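Plakik Print Studio, Hornden: progress report to the Hustura Fund
Prepared by Verena Kuster, July

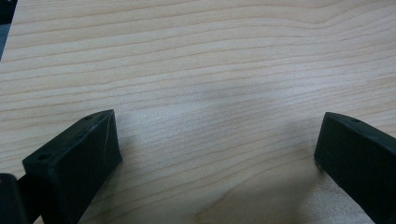 When we wrote to you in the spring we had just moved the presses in and were still finding our feet, so it is a real pleasure to send you something more substantial this time. The commissioning scheme you are kindly supporting, in which local families and small groups work with one of our artists on a print of their own, is now properly under way. Teodor Tudose has been leading the woodblock side, and he has won more people over to it than I would ever have guessed. He likes to start by getting everyone to look at the wood itself, at a pale board where the grain runs along in thin tan lines and then opens out into wide, sweeping curves, and to think about whether they want that movement to show in the finished print. Most of them do, once they have seen it, and several designs have been changed on the spot to make room for it!

We have finished 4 commissions so far and 2 more are at the proofing stage. The one I am fondest of is a river picture for the Hornden allotment society, drawn by Elżbieta Pawlak after a very long and very cheerful afternoon of everybody talking at once. It went through more sketches than we had allowed for, and we have learnt to agree the number of redraws at the first meeting.

On money, we have spent 1,000 pounds of the grant on paper, ink and artists' time, and 500 pounds is set aside for framing. The framing quote from Savolainen came in higher than we had hoped, so Teresa Zawadzka is asking whether they would do plainer mouldings for the smaller pieces. I will let you know what they say.

The one thing running behind is the booklet. Lech Domański has written most of the text (and it reads beautifully), but we still need permission from two of the families before we can print their stories, and we would sooner wait than hurry them.

You would be very welcome to visit while the proofs are up on the wall. The studio is open until six, and the kettle is usually on by three.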